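From: Jaqueline Nava
To: contributors list
Subject: Re: Word limits and file format for the May reading

Sriwong wrote:
> Is the limit 90 lines or 90 words for the short section?
> The guidelines page gives both. Also, may we send
> work that has been on a personal blog?

Lines, for poems. The short prose section has no line limit, but a piece must fit on one page in the template. I have corrected the guidelines page.

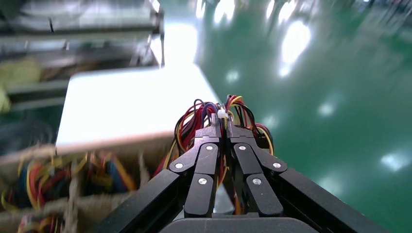
Work from a personal blog is accepted if the post is taken down before the issue goes out. Work from another magazine is not, including online ones. Bedanon counts as a magazine for this purpose.

Please send one file per piece. Several people sent a single file with everything in it last time, and two poems were set as one.

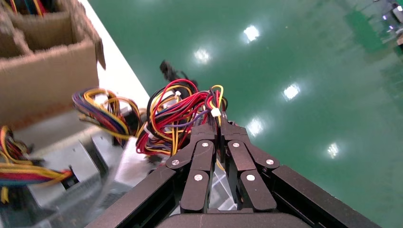
Format and layout

Use 10 point type or larger. Do not use tabs to indent verse; use spaces, and keep the count the same throughout the piece. Stanza breaks are one blank line. If a stanza ends at the foot of a page, write "stanza break" in square brackets.

The print issue will be 192 pages, set by Skuleck as before. Proofs go out as page images, and corrections should give page and line.

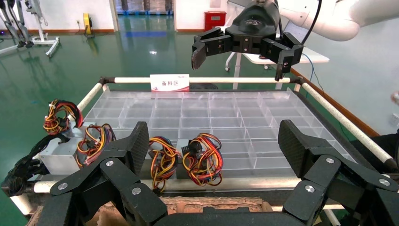
Each contributor may make up to 6 corrections at proof stage without charge. A changed title counts as one. Our own setting errors do not count, so mark those separately.

Bios are in the third person and run to two sentences. Leave out links.
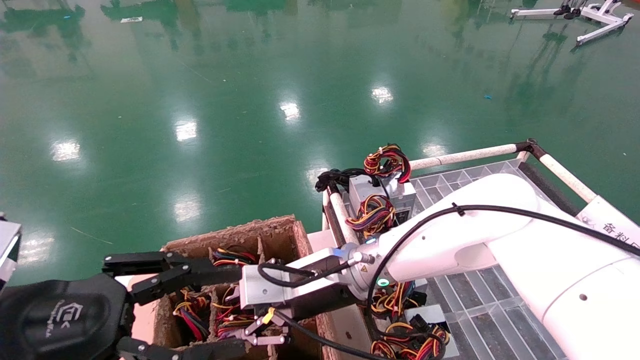 Nulto adds that the template still puts a heading above untitled poems, and that deleting the heading line shifts everything below it. Leave the line in and type a single period. It will be removed in setting.

Jaqueline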